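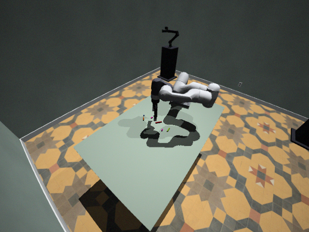

Fig. 2. Rendered room, table shadow on tile.

ART 505, Light and Shadow, notes wk 2 (A. Zavala)

Cast shadow = the one that lands on something else. Form shadow = stays on the object. Dont mix these up on the quiz.

Big light source, soft edge. Small or far away light, hard edge. Noon sun is far, so hard.

Shadow gets lighter and fuzzier the farther it travels from the object. Look at a fence post late in the day.

Color: never straight black. Outdoors lean blue, sky fills in. Indoors depends on the walls.

Reflected light, keep it darker than anything on the lit side. Most common mistake in the April drawings.

Reading: Follex ch. on edges, to p. 29. Skip the part on candels.

HW: one egg, one lamp, white paper. Pencil only. Due May 17, 2020.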